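Viklund Clothes Rack, light wood with metal rod

The maker calls this a wardrobe replacement. We'd call it a place for the shirts you wear this week. It has slanted legs and one rod, and the claim of "room for 1000 outfits" is best ignored. 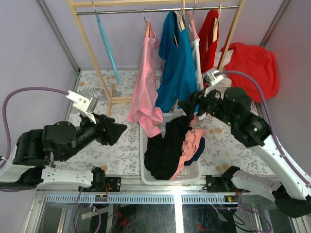 Viklund rack with shirts on the rod. Basket, hangers and clothing not included.

Assembly is listed at 5 minutes. Lena Dudek in our store needed over 20. Long items will hang low, so measure first. Comes with 4 screws and 2 spares. Returns accepted unassembled only.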